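Re: [kitchen-list] board finish, mineral oil vs. the Hornitz stuff
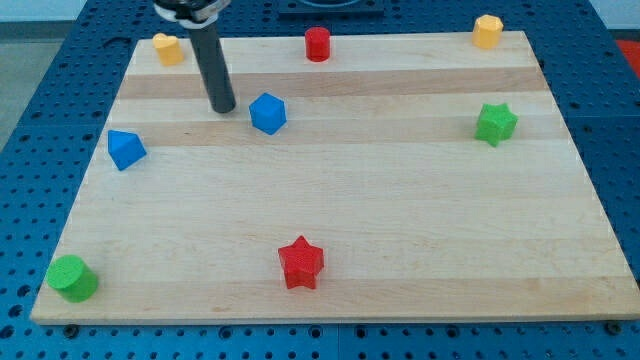 Gaëtan Guérin wrote:

> I stopped using plain mineral oil back in May. It never dries, you
> keep adding it, and by winter the boards are thirsty again anyway.
> Been on the Hornitz hard wax since then, 2 coats, and water still
> beads up. Only thing I don't like is the smell the first night. Has
> anyone tried it on end grain? I have a big block I'm scared to ruin.
>
> Also what grit do people stop at? The can says 180, my brother in law
> says that's way too rough.

Gaëtan, yes on the end grain, did my old block with it last year. Drinks it up. First coat was gone in like ten minutes, so I put more on and that was a mistake, got a gummy patch in one corner that took forever to scrape off. Go thin. Wait the full 12 hours even if it feels dry, then a second thin one.

Grit, I stop at 220. Wet the board, let the grain come up, knock it back with the same paper once its dry. If you go finer the wax just sits on top, at least the Hornitz does. No idea about Tiltix, somebody here swore by it but I can't find the post.

Smell goes away. Mine took 4 days with the window open. Didn't put bread on it till then.

Maple strips are fine with plain oil too imo, edge glued boards don't move much if you do BOTH sides. People oil the top and forget the bottom and then wonder why it cups. And don't lean it wet against the backsplash!! Stand it on edge so air gets to both faces.

Price, since Ene asked off list: the Plomport place had the small can cheaper than anywhere but shipping killed it. Part number ends in 913 if you want to look. One small can did nearly all my boards, the block and a rolling pin, so dont buy the big one, it skins over once its opened.

Dishwasher question from the other thread, no. Just no.

Have to run, will dig out the name of the scraper later tonite if I remember

Yao-tsung Hsieh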